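I Paid to Hear a Producer Talk About Compression

Eimear Ó Conaill has made three records I love, one I respect, and a fourth that I have tried with on long drives and given up on somewhere past the second song. So when Tornent announced an evening with her at Vistside, "an intimate conversation on craft," I bought a ticket within the hour and then spent the rest of October wondering why.

I don't really believe in these evenings. Musicians are good at music. Some of them are good talkers too, but it's a separate skill, and the ticket price assumes they come as a set. I have sat through a drummer reading out his own liner notes. I have sat through a very famous songwriter (the best in the world at what she does, if you ask me) answering every question with some version of "it just came." Fine. Then why are we all in folding chairs?

"Intimate" is another word I've stopped trusting. Vistside holds 476 people when the floor is seated, and it was full. I was in the back third, beside a pillar, next to a man who recorded the whole thing on his phone with his thumb over half the microphone.

The first half went the way I feared. The moderator had six or seven questions on cards and was going to get through them whatever she said. Early influences. First guitar. What advice would you give your younger self? She was polite about it. She told the story of sleeping in the studio during the Usari sessions, which I'd read in two interviews already and which has gained a broken heater since the last one. The applause for it bothered me a little. It felt like people clapping because they recognized the tune.

Then somebody on the left side of the room asked why the vocals on Kombo sound so close, and she woke up.

She had them play the lead vocal by itself, then with the compressor on, then with the compressor on much too hard. Her argument was that most people use compression to make things even, and evenness is the thing she's trying to avoid. She wants you to hear the breath before the line come up at you, nearly as loud as the line. She sets the thing slow enough that the front of each word gets through, then lets it grab. She played the same eight bars over and over with tiny changes, and I'll admit I couldn't hear two of them. I nodded anyway. So did the man with the thumb. 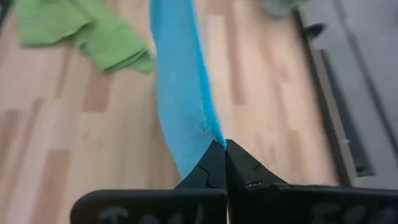

A corner of blue cloth, held at the very tip.

What I could hear was the double. There's a second vocal under the chorus of the title track, sung almost in a whisper, and I'd taken it for reverb for years. With everything else muted it's a bit flat and sounds tired. Put it back under the main take and the chorus gets wider, and you'd swear nothing had been added. She said she sang it sitting down. She also said the record company wanted it tuned and she told them it had been.

That got the real laugh of the night, and I'd like to believe it. I would also point out that it's a very good story for a producer to have, the artist against the office, and that every producer seems to have one. I looked at the credits when I got home and there's an additional vocal engineer listed on that track. Draw your own conclusions.

The part I keep turning over is what she said about demos. She thinks most of them are better than the finished record and that everybody involved usually knows it. I half agree. I've heard plenty of demos, on bonus discs and box sets and worse places, and most of them sound like demos. We remember the few that beat the album because those are the ones that get passed around. But she played her demo for "Salt Road," with a drum machine and a wrong chord in the bridge, and yes, all right, that one is better. It's a lot better. I'd hand back the strings tomorrow.

We got maybe twenty minutes of that kind of thing before the moderator returned to his cards. There was a signing afterward. The line went up the stairs and around the coat check, and I had a train to catch on a Thursday night, so I skipped it and bought the live LP from the table instead — overpriced, and the sleeve has a bent corner.

Tornent is doing another one of these in the spring with a film composer. The email says "intimate" twice. If they drop the moderator and leave the session files open, I'd go. As it stands I'm waiting to see who's asking the questions.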